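4.2 Alert levels after a template reload

Setup as in 4.1. Trorketti terminal, one chart, 100 price levels drawn by script, each with an alert set through Kundine. Template saved, chart closed, template loaded again. Then we checked which alerts still pointed at the right line. Levels were taken from the Jang price file for February, so no live feed involved.

First pass bad. 28 alerts lost their line. Not deleted - the alert was still in the list, still switched on, but it was tied to a line name that no longer existed. No warning on screen and nothing in the log. A trader would find out when price went through the level and the terminal stayed quiet.

Cause is the naming. Kundine builds the line name from the time of drawing, and on reload the terminal redraws and the name is made again. Lines drawn in the same second get the same name, so the later one overwrites teh earlier. We saw this on the desktop build and on the Ernley server build, same result on both.

Second pass: short delay added between lines when drawing. Better but not good, 22 still lost. The delay helps the drawing step only. On reload the terminal does what it likes and we have no hand in the timing.

Third pass dropped time from the name altogether. Fixed number per line, given once at drawing, written into the line's own description field and read back from there on reload. None lost. Loading is a little slower and the user sees the number if the description is shown on the chart, which some will want to turn off.

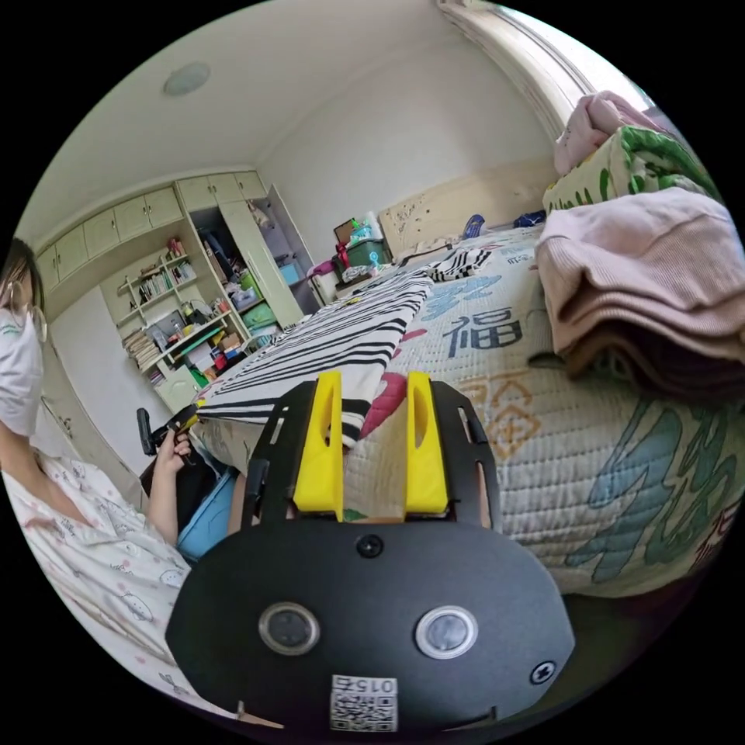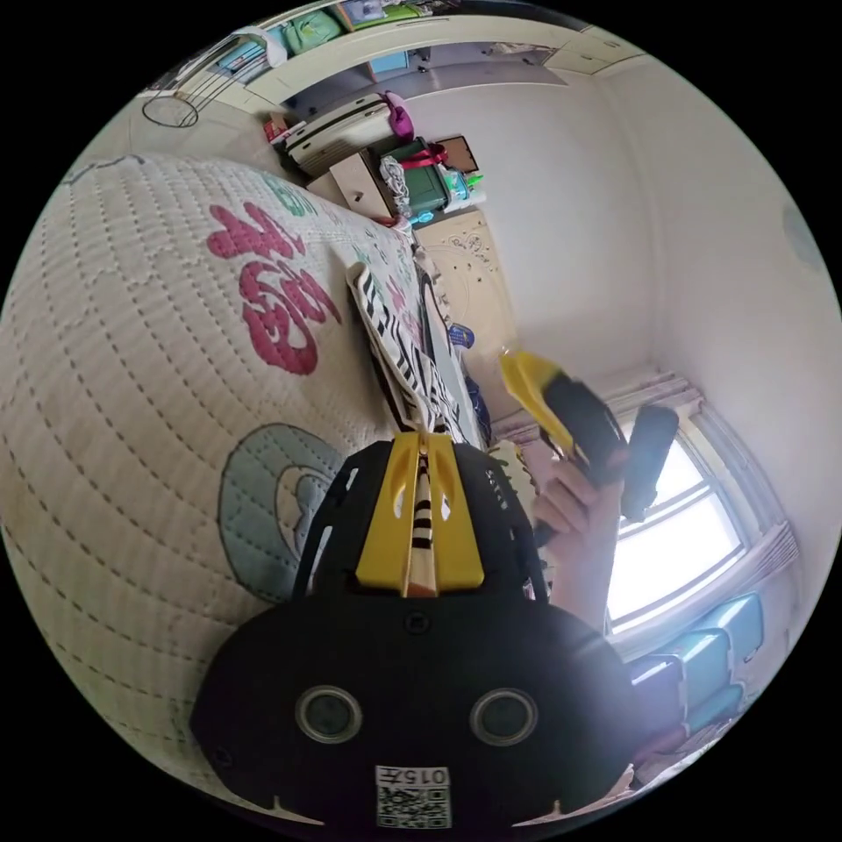
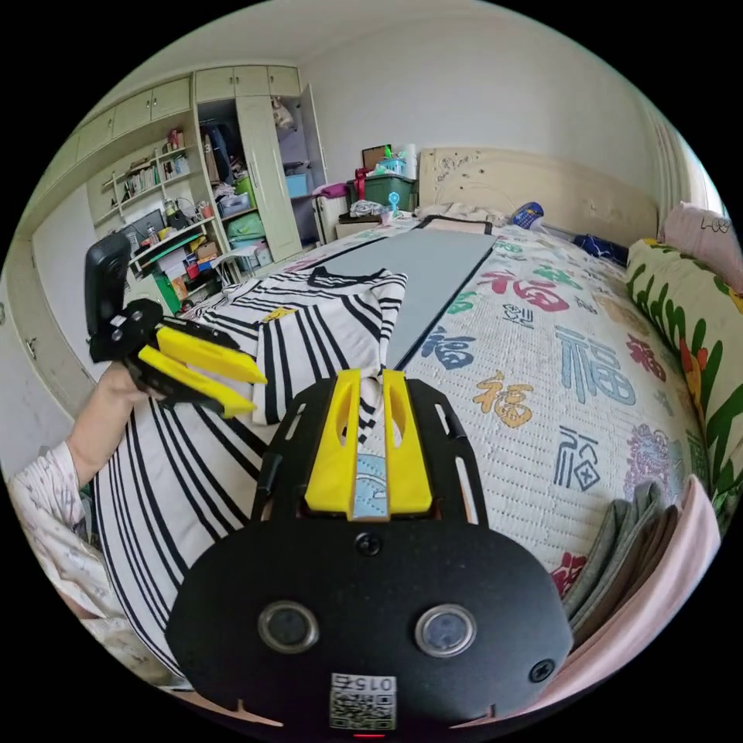
Figure 2. Hand-held gripper, black and yellow, 015 on the label.

Names built from time should be dropped for anything an alert depends on. The number has to travel with the line, not sit in a seperate list that can go stale. Figure 2 has the same arrangement on hardware - a three-digit number and a QR code, both on the gripper body. Our number is also kept short, three digits, leading zero left in so that sorting works. Line 7 is 007 in the alert list and in the description field. Copying a line by hand still copies its number as well, and Kundine then fires the alert for whichever line it meets first. Not fixed in this version.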